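Matlow Tea Notes: Does Your Water Really Matter?

March 29, 2025

Every spring somebody tries to sell tea drinkers a new kind of water. Last year it was glass bottles with a mountain on the label. This year it's sachets: little paper sticks of minerals that you tip into a gallon of distilled water before you go anywhere near the kettle. The ones I was sent are called Sora, they come 51 to a box, and according to the leaflet they will "unlock" my oolong. I wasn't aware it was locked.

Let me grant the obvious part first. Tea is mostly water, and water does change it. Anyone who has moved from a soft-water town to a hard-water one knows the skin that forms on a cup of black tea, and how a bright Ceylon can go flat and brown. A basic carbon filter takes care of the chlorine smell, and I've used one for years without feeling that I'd joined a movement.

What I doubt is the next step, where a tea that tasted fine out of the tap is supposed to become a different drink altogether. The leaflet mentions a tasting with 693 cups poured. It doesn't say who drank them, whether they knew which was which, or what they were comparing against. If you test fancy water against bad water, fancy water wins. I'd like to see it up against a decent filter jug.

So we tried it at the Pollard Street shop. Yaowalak Pongsiri set up the cups and kept the key in her apron pocket, and the rest of us tasted blind. Two teas: a lightly roasted oolong and the plain breakfast blend we sell by the scoop. Same kettle, same leaf weight, same steep. One set used the sachet water and the other used filtered tap.

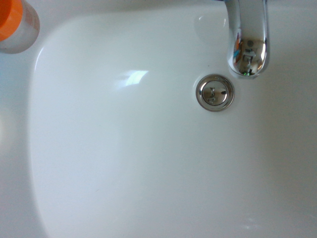
On the breakfast blend we might as well have flipped a coin. I picked the sachet water as the better cup and then, on the second round, picked the tap. Vichien Yimyam said they were the same tea and asked if he could have milk. The oolong was more interesting. The sachet cup was a little sweeter up front and smelled more of flowers, and most of us noticed. I also thought it was thinner, with less of the toasty finish that I buy that tea for in the first place. Yaowalak liked it better. Fair enough, it's her mouth.

Was it a proper experiment? No. We had a handful of people, one afternoon and a shop that smelled of jasmine before we started. But it was blind, and that puts it ahead of the leaflet.

Then there's the fuss. You need distilled water, so you're buying jugs and hauling them home to make a drink that people have managed to make with whatever came out of the well. You also have to mix a full gallon at a time, and a half-used gallon sits in the fridge door until you forget what it is. I poured mine into the pasta pot in the end. The pasta was good.

If your tea tastes dull, I'd try cheaper things before buying sachets. Descale the kettle. Check how old the leaf is – that tin from two Christmases ago isn't going to be saved by magnesium. Use more leaf and steep it for less time. Let the water cool a bit for greens, since scorched sencha tastes bitter in any water you like.

We won't be stocking Sora for now. The rest of the box is behind the counter at Pollard Street, and you're welcome to take a stick home and make up your own mind. I'd only ask that you get someone else to pour.

The new Motaung rooibos should be on the shelf in June. It will be brewed with tap water at the counter, through the same old filter.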